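From: Shahram Arabzadeh
To: Cludholm Allotments and Kitchen list
Subject: Re: [cludholm] Saturday sorting, and the fruit/veg question
Time: 21:47

Zohreh Ahmadpour wrote:

> Dear all, the Mackay Road box came in at teatime and it is the usual
> January mixture. Oranges, apples, spuds, all in together. Last month I
> asked for it to be split before it went on the shelves and I found
> potatoes in the fruit bowl on Monday. One had been there long enough
> to have opinions. Could whoever is on the table this Saturday PLEASE
> sort onto plates first and shelves second. Also the purple towel is
> for wiping produce. It is not for the kettle.
>
> Z.

Zohreh, all,

I plead guilty to the potato. In my defence it was small, round and brown and it was sitting next to some russets, and I had left my glasses at Rundance.

I'm on the table this Saturday with anyone who cares to join me, from half past nine. The plan, such as it is:

Everything gets tipped out in one heap on the yellow mat. I know the mat is meant for Go. The Go players get it back at 5, wiped down, and they have been very decent about it, apart from the one remark about playing on a potato.

Three plates, the blue and white ones. Oranges on one, apples on another, potatoes on the third. Please don't start a fourth plate for "not sure". We tried that in the autumn and it ended up with most of the box on it, plus a set of keys.

Anything soft goes in the compost caddy and not back in the heap underneath something nicer. You know who you are, and so does the caddy.

Potatoes then go in the paper sack under the stairs, in the dark. Apples go on the slatted shelf, not touching. Oranges can go where they like. The shed code is still 3573 and no, I'm not changing it again, it took me until Easter to learn this one.
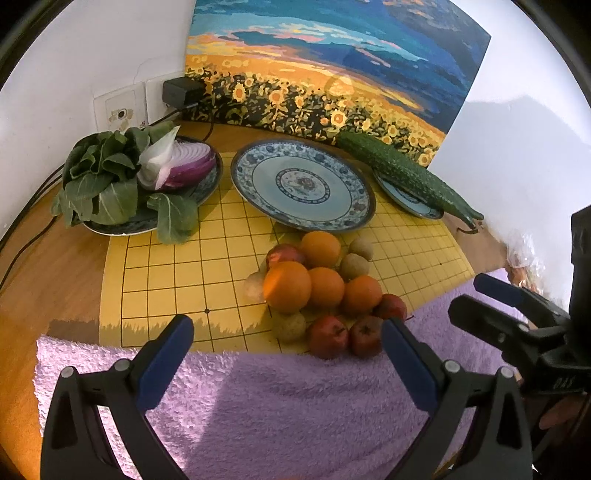
Oranges, apples and potatoes in a heap on the Go mat, plates behind, purple towel in front.

The potatoes are the brownish ones. I mention it for my own benefit as much as anybody's.

Soup afterwards if the Nirkiseo lot remember to bring back the big pan. They have had it some 30 days now and I'm beginning to suspect it has been given a name. Bread I can do. Butter I can't, so somebody please bring butter.

I'll also wash the purple towel, and buy a separate one for the kettle.

Shahram

--
cludholm list, 130 members
To leave, write to the list owner. Please don't write to everybody.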